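Equipment planning for the coming year: gripper units and service cover

November 16, 2021

Members of the Temwood site are asked to note the arrangements for the next round of equipment purchasing. The plan was put to the budget meeting in October and has been approved in outline. Final figures will be confirmed once the two remaining quotations have been received and checked.

The largest single item is the replacement of the gripper units on the small-object benches. The present units were bought in two separate orders, and the spare parts for one order do not fit the other. This has made stock-keeping more costly than it needed to be. The intention is to move to one pattern of two-finger gripper across all benches, so that a single set of fingertips, pads and pivot bolts can be held in the stores.

Quotations have been sought from Arar and from Charbonneau. Both firms were asked to price the same list: nine gripper units, two spare wrist cameras and a service agreement covering parts and labour. They were also asked to state delivery times in writing. A lower purchase price will not be accepted where the cost of fingertips and pads over the life of the unit would cancel the saving.

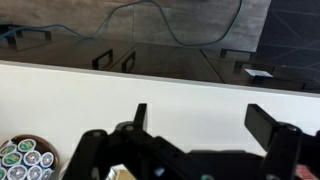 Will existing benches have to be rebuilt to take the new units?

Existing benches will be kept, and the only change to them will be a new mounting plate, at a cost of £955 for the full set.

Teams should also consider the everyday objects used in bench work. Coffee pods, bowls, small boxes and similar household goods have until now been bought from petty cash, with no central record. From the start of the new budget year they will be charged to a separate line under order code 2114. Requests should give the item, the quantity and the bench for which it is intended. Foil-lidded and thin-walled items wear quickly under repeated handling, and teams are advised to ask for enough to last a full quarter.

The service agreement deserves particular attention. Under the current terms, visits are charged by the hour, and travel is added. The new agreement would replace this with a fixed yearly fee and a stated response time. It would not cover damage caused by collision with a bench or appliance, and a modest reserve has been set aside for that purpose – teams should not treat it as general funds.

Scheduling software remains with Illent for the time being. The licence has a further year to run, and no saving would be made by leaving early. A review will take place before renewal, and comments on booking, reporting and user accounts will be welcome at that stage.

Bench leads are asked to return their equipment lists to the purchasing office by the end of the month. Lists should separate replacement items from new requests. Late lists will be held over to the next round, except where a unit has failed and work has stopped.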